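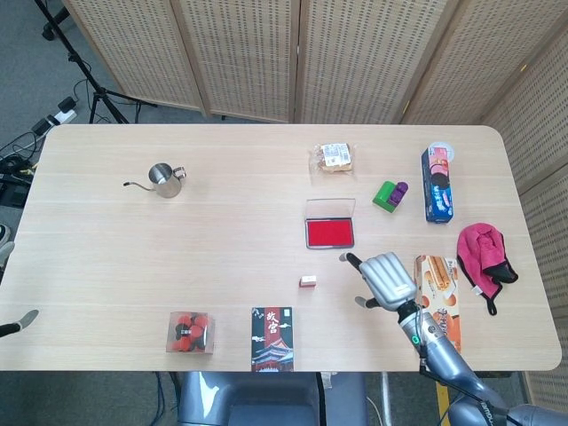 Figure 1. Table with a gooseneck kettle; woven folding screen behind.

4. Soft partitions and the shared main room

4.1 What counts as a partition

Working definition, carried over from the Ofori housing survey: anything a household puts up to divide a room that can be taken down again without tools. Folding screens, curtains on tension rods, bookshelves turned side-on, a clothes airer with a doona over it. Excluded: stud walls, sliding doors on tracks, anything the landlord installed. The line is blurry at the heavy end. A full bookcase fails the "without tools" test only in the sense that no one wants to shift it, and we have coded those as soft partitions anyway, with a flag.

Folding screens (Fig. 1, rattan-like mesh in pale timber-coloured frames) sit at the light end. Cheap second hand, easy to carry up a stairwell, fold flat for inspections. That last point came up far more than we had planned for and gets its own subsection below.

4.2 Sample and sites

The sample is 52 renting households over two sites, Borkberg (inner, mostly walk-up flats) and Hemum (outer, mostly older detached houses let by the room). Diaries were kept for 7 weeks, starting in June, so winter, and winter matters: people heat one room and everything ends up happening in it. Eating, study, laundry, phone calls, someone's night-shift sleep. We would expect a summer round to look quite different, especially at Hemum where there are verandahs.

Recruitment was by letterbox drop and a notice at the Borkberg library. Skews toward people who are home during the day. Noted, not corrected for.

4.3 Reasons given for putting one up

Diary entries were coded for stated reason at the time of set-up, not the reason given later at interview. The two often don't match. At set-up the common reason is something small and immediate: glare on a laptop, a draught from the front door, a visitor staying the weekend. At interview the same screen has become "my room" or "the office". We read this as drift in use, though it may just be that people tidy up their account when somebody asks.

Sleep was the strongest reason at Borkberg. Flats there were let as one-bedroom and lived in by three or more adults, and the lounge was doing double duty in nearly every case. At Hemum it was noise, or rather the wish for less of it. A screen does very little for noise. Residents knew this and said so. They kept the screens up regardless, and several described the effect in terms of manners: housemates lowered their voices when it was out. An open weave seemed to work as well as a solid panel for this purpose, which is awkward for any purely acoustic account and fits better with the literature on signals and household rules (see Section 2).

4.4 Tables, kettles and who gets the good side

Partitioning a room means partitioning what is in it. The contested item is the table. Most households had one table and no space for a second, so the screen goes to one side of it or the other and whoever ends up on the table side has the better deal. Light too, usualy, as tables tend to be near windows.

Tea and coffee making followed the table, not the kitchen. We did not go looking for this. Kettles moved out of the kitchen and into the main room in winter, plugged in at the skirting or carried across from the stove, and the screen was then positioned so that the kettle stayed on common ground. Households that had argued over the screen had often argued over this. One Hemum diary gives the better part of a page to a housemate who made pour-over coffee at six in the morning a metre from somebody's bed. Grinder, not kettle, was the actual complaint.

Two patterns worth separating:

Fixed-side households. Screen goes in one spot and stays. Objects on the table belong to whoever sleeps or works beside it. Fewer disputes recorded, but lower satisfaction from the person on the other side.

Moving-side households. Screen shifts through the day, folded in the evening for meals, out again after. More disputes, most of them minor, and satisfaction spread more evenly. On the 100-point comfort scale used in the exit interviews the gap between best- and worst-placed housemates was narrower in these homes. Scale is self-reported and we wouldn't lean on it too hard.

4.5 Inspections

Routine inspections shape all of this. Tenants at both sites took partitions down beforehand, in many cases where the lease said nothing about them. The worry was that a divided lounge reads as an extra bedroom, and an extra bedroom reads as an extra tenant. Screens were slid behind a couch or stored in a wardrobe. Curtains left up, passed off as decoration. Bookcases turned back to the wall, the most work by a long way and the main reason given for swapping a bookcase for a screen later on.

What this means for measurement: any study that relies on agents' condition reports will undercount soft partitions badly. The earlier Erkthorpe study used exactly those reports and found almost none. We don't think Erkthorpe is different. We think its screens were in the wardrobe.

4.6 Limits

Small sample, two sites, one season. Diaries drop off toward the end, as diaries do, and the late entries are thin. Households with children are hardly represented, a real gap given how differently a knee-high person treats a free-standing screen. No floor plans for the Hemum houses beyond residents' own sketches, so nothing here on area per person. Cost was asked about but answers were too patchy to report; most items were passed on by a previous tenant or picked up from hard rubbish.

The coding sheet was revised once, on 4 August 2020, to split "privacy" into sleep, work and dressing. Entries coded before that were re-done by the same coder. Agreement figures are in the appendix, along with the orginal single category for anyone wanting to compare.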